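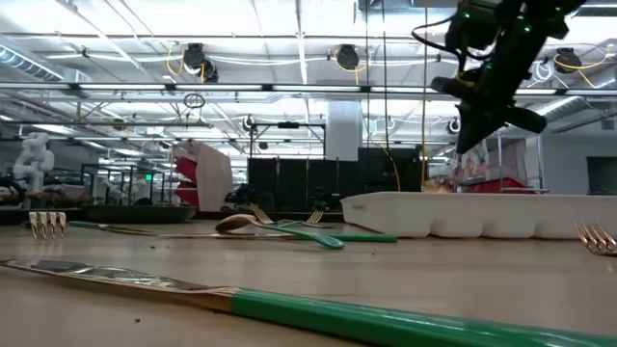 Taller de automatización Kabbaj
Apuntes de la unidad 3: clasificación de cubiertos en bandeja
Responsable: Themba Makhubela

3.1 Objetivo
Programar una celda de un solo brazo que recoja cubiertos dispuestos sin orden sobre la mesa y los deposite en una bandeja con compartimentos. El montaje se hace en el taller compartido, con la pinza paralela de dos dedos de la unidad anterior.

3.2 Material de trabajo
Cubiertos dorados con mango verde y bandeja de plástico blanco. El metal brillante produce reflejos que saturan la imagen; el mango da un contorno más estable – conviene segmentar por el verde y deducir de ahí la orientación de la pieza.

3.3 Punto de agarre
Se toma sobre el mango. Un tenedor apoyado con los dientes hacia arriba exige corregir la inclinación antes de cerrar. Para el cuchillo tumbado, bajar a velocidad reducida y detener el eje al detectar contacto. Apertura previa de los dedos: 40 mm.

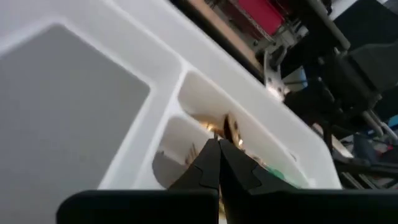 3.4 Depósito
Los compartimentos estrechos dejan poco margen lateral. Alinear la pinza con el eje largo del hueco antes de descender y soltar a 16 mm del fondo. Si el divisor queda oculto por los dedos, usar la última posición válida de la bandeja; no recalcular durante el descenso.

3.5 Registro
Anotar por ciclo: tipo de pieza, compartimento, resultado y código de fallo. El 606 corresponde a cierre sin pieza.

Entrega: archivo de trayectorias y tabla de ciclos, a Pendo Gachanja, antes de diciembre.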